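Drying Time of Cotton Jersey Under Three Indoor Conditions
Wagner Prado and Haf Pumphrey

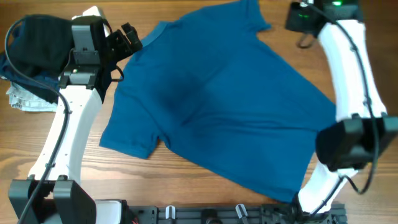 Project Reports, Vol. 2, p. 40

1. Background
Indoor drying accounts for much of the moisture released in small apartments during winter. Care labels give wash temperatures but say little about drying. The project measured how long a plain cotton T-shirt takes to return to its conditioned weight when laid flat, hung on a line, or hung in front of a fan.

2. Method
All shirts were short-sleeved cotton jersey from one supplier, Haugland. Each was conditioned overnight in the test room, weighed, soaked, and spun in the same Derklow washer. Weighing was repeated at fixed intervals until two readings in a row matched the starting weight. Room temperature was held at 69 °F. Relative humidity was logged but not controlled, and this is the main weakness of the setup. Trials began in February and the heating was on for all of them.

3. Results
The fan condition was fastest in every trial. Line drying took longer, and flat drying was slowest – the lower face of the fabric has almost no air exchange with the room. Shirts dried flat had to be turned once, after 81 minutes. Without turning, the side seams and the collar ribbing held water well after the body had reached its conditioned weight.

Shrinkage along the length was smallest for flat drying. Line-dried shirts stretched slightly at the shoulders where the pegs were placed.

4. Discussion
The ranking agrees with a simple evaporation model in which air speed at the surface dominates. The model underestimates the collar, where the knit is doubled. A second fabric weight should be tested before the results are applied to sweatshirts or towels.

Report submitted June 2024.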